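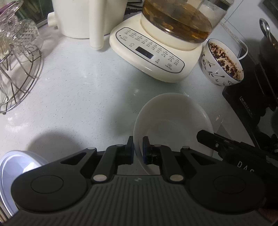 Figure 1. The deep white bowl on the speckled counter, with the kettle base behind it.

The Shared Counter: A Term Project on One Small Kitchen
Jacobus Modise and Sipho Botha
Devonthorpe, Household Studies, second-year project

How we got started

When we first sat down to pick a topic, we both wanted something big, and we spent far too long talking about restaurant kitchens and school canteens and the like. Then one evening we were making soup in the student kitchen on the Sornley side of the building, with no room to put anything down, and Sipho said we should just study the counter. So we did! It is a light gray speckled countertop, shared by everybody on our floor, and by the end of the term we had grown rather fond of it.

Our question was a simple one. Which things earn a permanent place on a small shared counter, and which ones ought to live in a cupboard and come out when they are wanted?

What we did

We handed out 100 short question sheets to students in our building and the one next door, and 76 came back filled in, which pleased us very much (Jacobus had bet on half that). We asked people what they used every day, what they wished would go away, and how often they wiped the counter down. We also kept a notebook by the kitchen door for anyone who felt like writing more, and a few people wrote a great deal more.

The kettle

The electric health kettle was the most talked-about thing in the whole project. Its base is cream-white with rounded corners, and the controls run along a sloping strip at the front, with rows of small Chinese characters and little icons beside a black display. Some of our neighbors read the labels with no trouble and use it for all sorts of teas and sweet soups. Others told us they had learned one button by heart and never touched the rest. We ended up writing a small card in English and taping it inside the cupboard door, and it was the part of the project people thanked us for most.

Of the people who answered, 53 wanted the kettle base to stay out on the counter for good. We agree with them. It is a nuisance to lift in and out, and it sits quite happily toward the back.

The bowls

Bowls were harder. A deep white bowl like the one in Figure 1 does for noodles, for rinsing fruit, for mixing and for plenty else besides, so it tends to be left out between one use and the next. We tried keeping the bowls stacked on the shelf for two weeks, and then by the sink for two weeks. The shelf won, though only just - the shorter students found it a stretch, and we moved everything down a level halfway through.

Crumbs and smudges

The speckled pattern is a mixed blessing. With dark flecks all over the surface, a few crumbs hardly show, and we found ourselves running a hand over the counter to check it before we started cooking. Several people said they wiped only when they could see a mess, so we suggested wiping after every use, whether it looks clean or not.

What we would do differently

We would ask about cleaning cloths much earlier, and we would talk to the evening cooks as well as the breakfast crowd. We would also like to come back in July, when the summer students move in, and see whether the card is still on the cupboard door.

Our warm thanks to everyone on the floor who put up with our questions while their dinner was cooking.

Handed in March 2, 2026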